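Section 5. Setting the Table and the Cups

Read this section before you open the sleeve of cups. Section 4 covered unfolding the table and locking the legs. If the table is still leaning against a wall, go back to Section 4. We'll wait.

What you need from the box

Kuto tasting table, top surface up
Parnetti paper cups, small, one sleeve of 25
Soft pencil
Measuring stick
Pitcher with pour line
Cloth (yours, a clean one)

Spare cups are sold under part number 3106. Other small paper cups will also work, provided they stand up on their own. Try one before you buy a case.

5.1 Preparing the surface

1. Wipe the tabletop with a damp cloth and let it dry. The matte finish does not like scouring powder, steel wool, or enthusiasm.

2. Run your palm over the surface. Grit under a cup is enough to tilt it, and a tilted cup will be knocked over by the guest wearing the lightest-colored pants.

3. Check for level. If you don't own a level, put a full cup in the middle of the table and look at the liquid. Adjust the feet as described in 4.6.

4. Using the measuring stick, pencil in your guide lines. Press lightly. The lines need to be visible to the person setting the cups and to no one else.

Note: Old guide lines don't come off completely. After a few tastings the top will carry a faint record of every layout you have changed your mind about. A soft eraser takes care of most of it. Small dark specks may be coffee, and may also be permanent.

Caution: Do not use a pen. We have been asked whether a washable marker is all right. It is not all right.

5.2 Separating the cups

1. Open the sleeve at the end with the tear strip. Opening it at the other end gives you a sleeve with no bottom.

2. Take hold of the innermost cup by its sides, near the base, and pull straight out. Twisting works too, but squeezing the rim locks the cups together for what feels like good.

3. If two cups refuse to part, roll the pair gently between your palms. Blowing into the gap is effective and we ask that you not do it in front of guests.

4. Look inside each cup. Set aside any with a crease in the wall or a flattened rim. These are fine for pencils.

5. Keep unused cups in the sleeve, folded shut, away from spices. Paper picks up smells quickly, and a tasting of five mild teas is not improved by cumin.

5.3 Placing the cups

1. Start at the far side of the table and work toward yourself. People who start at the near side finish by reaching across everything they have just set down.

2. Hold the cup around its wall, open end up. Fingers stay out of the inside and off the part of the rim that someone is going to drink from.

3. Bring the cup down to just above its mark and pause there. Correct the position now, while it's still in the air — sliding a paper cup across a matte surface is how the base gets scuffed and how the cup learns to fall over.

4. Lower it straight down and open your hand before lifting it away. Wait for the cup to be standing on its own before you move to the next one.

5. Step back and look along the row. Small corrections are allowed. If you find yourself making a third round of small corrections, the row is straight and you need to sit down.

Caution: Empty paper cups weigh almost nothing. A sleeve cuff, an open window, or a sigh will move them. Roll up your sleeves and shut the window.

5.4 Pouring

1. Fill the pitcher to the line marked 727 ml. The number was chosen by the people who made the pitcher and they have stood by it.

2. Pour with the cup on the table. Don't lift it to meet the pitcher.

3. Stop when the cup is half full. Guests will ask for more, which is the point of a tasting.

4. For hot drinks, let the pitcher stand with the lid off before pouring. A thin cup passes heat straight to the hand holding it, and the hand's owner will let go.

Note: Cups are single use. Rinsed and dried cups look perfectly normal until the second pour, when the seam gives up.

5.5 Cup position before release

Open end up, cup upright and just clear of the tabletop, hand around the wall. Compare your own with the one shown before you do the whole row.

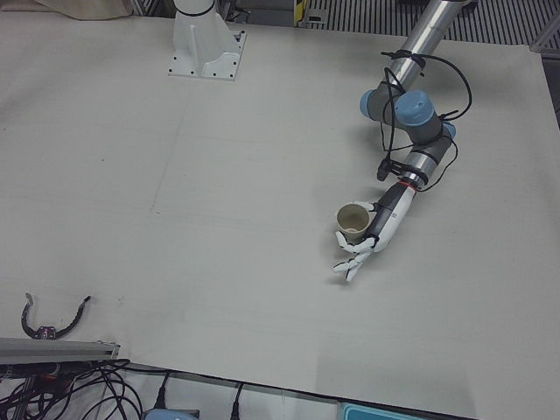 Stamau, February 4, 2018

Changes to this section since the May printing. Step 3 of 5.3 has been rewritten. The old wording told readers to "hover briefly," and several wrote in to ask how briefly. Pause for as long as it takes to see where the mark is.

The drawing of the table with the wrong number of legs has been removed.

5.6 If something goes wrong

Cup leans: check for grit, then check the base for a dent. If the base is dented, use another cup.

Cup leaks at the bottom: it has been standing full for too long, or it came out of the stack by force. Replace it and blot the table right away.

Pencil lines show through the spill: expected. Blot without rubbing, or you will have gray tea.

Table rocks: return to 4.6. Folded napkins are not a leg adjustment, though we know you already have one under there.

Seam in the top feels raised: press down on both sides with flat hands. If it stays up, write to Bhatt Table Repair with your order number, and keep cups off the seam until you hear back.

Continue to Section 6, Clearing Away.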